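Bench Tips: Looking After Test Leads and Probes

Most bad readings on a hobby bench come from the leads. Before you open up a meter or blame the board, spend a few minutes on the wires in your hand.

Check the leads first
Set the meter to its lowest ohms range, touch the tips together and wait for the number to settle. Now flex each lead near the plug and again near the probe handle. If the reading jumps, the wire is breaking inside the jacket. Throw the lead out. Tape does not fix it, and a lead with split insulation has no business near line voltage.

Write down the shorted reading on a strip of masking tape and stick it to the back of the meter. When you measure a small resistor, subtract it. I had a 3 ohm resistor that looked wrong for a whole evening until I did this.

Cleaning the tips
Wipe with isopropyl alcohol on a lint-free cloth. If the tips are dull, rub them lightly with a pencil eraser and wipe again. Skip the sandpaper — it goes straight through the plating. The banana plugs need the same wipe. The springs on cheap plugs go flat, and a loose plug gives a reading that drifts when you bump the table.

Clips
Pull the boot back and look at the crimp. On the low-cost sets the wire is often just folded under the tab. Solder it and slide the boot back on. I bought a bag of 33 from Jutimard and ended up soldering every one.

Storage
Don't wrap leads tightly around the meter. Coil them loosely, or hang them over a wide peg. A slotted rack screwed to the wall works well, and Brodatis sells one with slots wide enough for shrouded plugs. Keep them away from the soldering iron stand. Silicone jackets stand up to heat much better than PVC, but they nick easily, so keep them away from side cutters too.

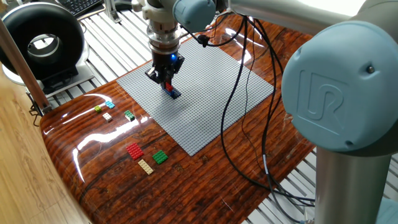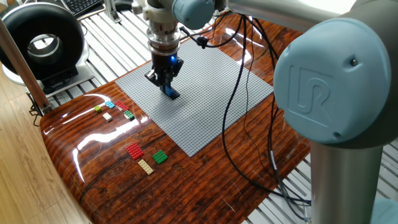

Scope probes
Check compensation every time you move a 10x probe to a different channel. Hook it to the calibration output and turn the trimmer until the corners of the square wave are flat. Use a plastic tool, as a metal screwdriver can shift the adjustment while you are making it.

Keep the ground clip short. For fast edges take the clip off and use the little spring that came in the bag. Stojan Živković wrote in to say he keeps his springs in a pill box taped under the shelf — good idea, they are easy to lose.

Labels
Mark both ends of every lead with the same color of heat shrink. Put it on before you fit the plugs.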